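Bostesness House, Trestska Road
Room and common area inspection: checklist with comments
Inspection date: May 31, 2019
Form 1764, second issue

Result for the building: pass with actions. Items marked A need work before the next visit in November. Items marked R were put right on the day.

1. Entrance and stairs

1.1 Front door closes fully on its own. Yes. The closer is slow in the last few inches but it latches.
1.2 Stair lighting. A. Lamp out on the second landing. The fitting is sound and only wants a new lamp.
1.3 Handrails firm. Yes.
1.4 Stairs clear. R. A folded pushchair and two bags of recycling were moved from the half landing. Residents on the top floor have been told before that nothing may be kept here, even overnight.
1.5 Fire action notice in place. Yes, but the assembly point on it is still the old car park. A new notice is on order.

2. Alarms and extinguishers

2.1 Smoke alarms tested by button. All sounded except the one outside the ground floor kitchen, which chirped and stopped. R. Battery changed and tested again.
2.2 Heat alarm in kitchen. Yes.
2.3 Extinguisher service label in date. Yes. The bracket by the back door is loose on one side. A.
2.4 Fire blanket. Present and in its case. Someone has hung tea towels over it, which have been taken down.

3. Kitchen

3.1 Cooker knobs all present. A. Front left knob missing. The ring can be turned with pliers and residents have been doing so. Do not use this ring until the part from Semwal arrives.
3.2 Extension leads. R. One lead was plugged into another behind the fridge. The longer one has been removed and the kettle goes back on the wall socket. The maximum load printed on the lead was 3000 watts, and the kettle and toaster together went past it.
3.3 Hot tap temperature. Acceptable. Hot water signs are up at both sinks.

4. Bedrooms

4.1 Windows open and restrictors hold. Yes in all rooms seen. Room 2 is stiff and needs a little wax on the runner.
4.2 Nothing stored against heaters. Yes, apart from a clothes airer in Room 5, moved while we were there.

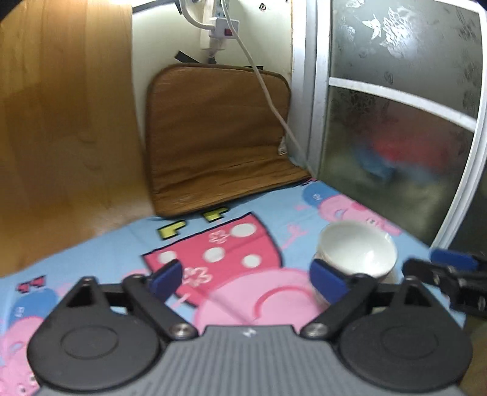
Betilura Housing, Property Safety Team

4.3 Sliding doors and glazed panels. No cracks found. Glass should be looked at along the bottom edge as well as at eye level. Doors must slide without lifting.
4.4 Cups and drinks. Please do not leave cups on beds, especially with a hot drink in them. Most of the small scalds reported to us start this way. Use a shelf or table out of a child's reach.
4.5 Bed panels and fixings. Push each panel firmly by hand. Any movement is to be reported the same day.
4.6 Chargers. R. A phone was charging under a pillow in Room 4. Resident spoken to.

5. Bathroom

5.1 Extractor fan. A. Runs, but draws very little. The grille is thick with dust. Clean first, then test again with a sheet of paper.
5.2 Pull cord reaches. Yes.
5.3 Sealant round bath. Black in one corner, no leak to the ceiling below.

6. Yard and bins

6.1 Gate opens from inside without a key. Yes.
6.2 Bins away from the wall. A. They have drifted back under the kitchen window. The paint line has worn off and should be redone.
6.3 Paving level. One slab rocks near the drain.

Keep a copy of this sheet in the hall folder. Repairs are to be reported on the usual form, giving the item number.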